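Disow notebook, July
Entry 15 – small toys, mixed lot, green cookie box

Start 2:10 p.m.

Purpose: get the loose play-kitchen pieces and the small oddments into one container and settle what belongs in it. The last packing list for this lot was written before the rubber toys and the beaded piece were added, so I did not use it.

Container is the bright green plastic cookie box, 甄好曲奇 on the front, coconut milk flavor. Rectangular, open top, straight enough sides to stand items against. No lid with it. I looked in the drawers of the light wood unit and in the clear bins underneath and did not find one. Worked on the gray and white checked cloth. The grid is useful for laying things out in rows but small gray parts would be easy to lose on it. No gray parts in this lot.

Contents, first group (play kitchen):
Yellow pot. Orange pot lid. The lid does not belong to the yellow pot by color, and I have no orange pot to try it on. It sits on the yellow pot but slides. Kept together anyway.
Orange carrot slices, two.
Corn cob, yellow with green husk. Longest item. Does not lie flat once the pot is in, has to lean on the right rim.
Peach, pale pink.
Grape bunch, purple, green stem.

Second group (not kitchen):
Amber rubber toys with tentacles, two, translucent. Soft. They pick up lint from the cloth every time they are put down. Wiped both with Raston cleaner at quarter strength, then plain water. No clouding after ten minutes. They also cling lightly to each other and to the corn, so they should be packed last or bagged.
Small figurine, brown. Will not stand on the cloth. Stands on the tile floor.
Pink rectangular block-shaped box. Fits along the short side if the peach moves.
Coral-pink rounded piece with a pale pink beaded cord. The cord is the only part of the lot I would call fragile. Knots checked, none loose. Cord to be laid across the floor of the box, never over the rim, where it gets pulled by whatever goes in next.

Not part of the lot, set aside: clear contact-lens case. It ended up with the toys because it is the same size as they are. Returned to the bathroom shelf.

Weights. Kitchen group by itself came to 374 g on the Fabbri scale. Everything together in the box, 628 g. Scale zeroed between the two. The second reading was repeated after the lid was reseated and did not change. Either figure is well inside what the shelf above the drawers can take, and the box can be lifted with one hand if the grip is on the long side. Gripping on the short side flexes the wall a little.

Packing order, tried several ways:
Pot first puts everything else on the right, and the corn then holds the lid at an angle. Stable, but the lid has to come out before anything under it can be reached.
Corn first is worse. It rolls to the middle and the pot rides up on it.
Pot left, carrots beside it, peach at the front left, corn last against the right rim. Best of the lot for reaching things. Lid goes in the middle, flat if possible.
Second group on its own in an otherwise clear box takes up very little of the floor. There is a case for two containers, with the cookie box for kitchen pieces only. The pink box could hold the figurine, but the rubber toys would mark the inside of it.

I favor the split but have left the lot together until labels are here. The Jokska labels we have are the paper type and lift off this plastic at the corners within a day or so. Tested one on the back wall of the box, removed it, cleaned off the residue with Raston. Printed sticker on the outside wall left alone.

Surroundings: the upper shelf of the wood unit already carries the papers and magazines, the white box and the yellow container, so the cookie box does not fit there without moving the papers. The clear bins below have room but are a poor choice for anything used daily. For now it stays out on the cloth.

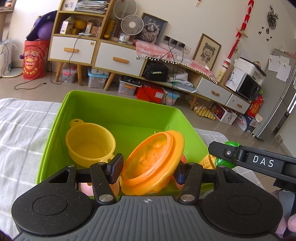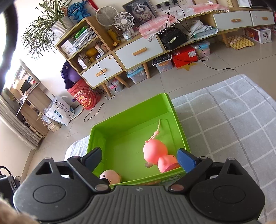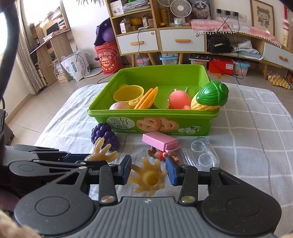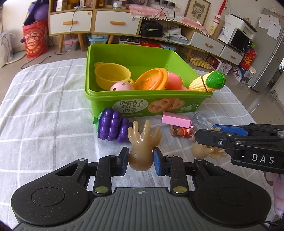 Green cookie box on the checked cloth, light wood unit behind. Contents differ from one picture to the next; beaded cord piece in the second only.

Open:
– Film labels from Jokska, smallest size, pack of 8.
– Bag for the amber toys. Zip type, no print.
– Orange pot, if there is one. Try the other Disow lots before writing the lid off as a single.
– Reweigh both groups after the split and enter the new figures under this one.

Stopped 3:25 p.m.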